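Stavatstead Household Textiles Program
Progress report to Arkis, second reporting period
9/26/22

1. Scope of the period

Work in this period covered the handling, folding and storage of large household textiles at the Stavatstead site: blankets, throws, bed covers and loose furniture covers. Small items such as towels and pillowcases were closed out in the first period and are not reported again except where they affect shelf space. The written procedure is now at version 7. Version 6 was withdrawn in July after the fold sequence for bed covers proved too long for one person to complete without a second table.

2. Stock and intake

The register holds 261 items. Of these, 18 are set aside for repair, mostly open hems and worn binding, and will not be folded or shelved until they come back. Intake from the Plirkholm store is complete. Intake from Phetsri is still open; the delivery arrived without a packing list, and item codes are being assigned on site. Each code is written on a cotton tag and tied through the care label loop. Where the loop is missing, the tag is stitched to the corner.

3. Folding of large items

The standard fold starts with the item spread flat, right side down. The long edges are brought to the center line, the item is folded in half along its length, and then folded across until it matches the shelf template. Items with a directional weave are turned so that the final fold falls along the warp.

Two difficulties remain. Wide pieces bunch when they are pulled from one corner, and a ridge forms that has to be worked out toward the edge by hand before the next fold. Pressing the ridge flat where it lies leaves a crease that shows after storage.

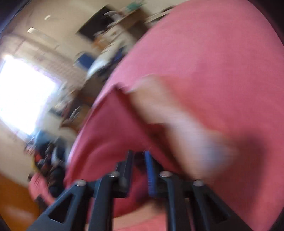
The second difficulty is edge location. On plain cloth with a narrow hem, the edge is hard to find once the piece has been gathered up, and the operator tends to take hold of an inner fold by mistake. The procedure now calls for the hem to be traced from the tag corner outward before any lifting. Pieces with contrast binding do not need this step.

Fold times are recorded per item but are not reported here. The sheets from the early part of the period mix spreading time with folding time and cannot be separated. A revised sheet with separate columns is in use.

4. Storage

Shelving in the main room is full on the lower levels. Heavy blankets have been moved down and light throws up, and the labels on the shelf fronts have been reprinted to match. Stack height is limited to the template mark. The cedar blocks requested in the last report were received and placed.

5. Open items

Code assignment for the Phetsri delivery. Return date for the repair group, to be confirmed by the mender. Replacement of the folding table, which is 2 inches narrower than the template requires. A quote for the table is attached as Annex B and falls within the equipment line already approved.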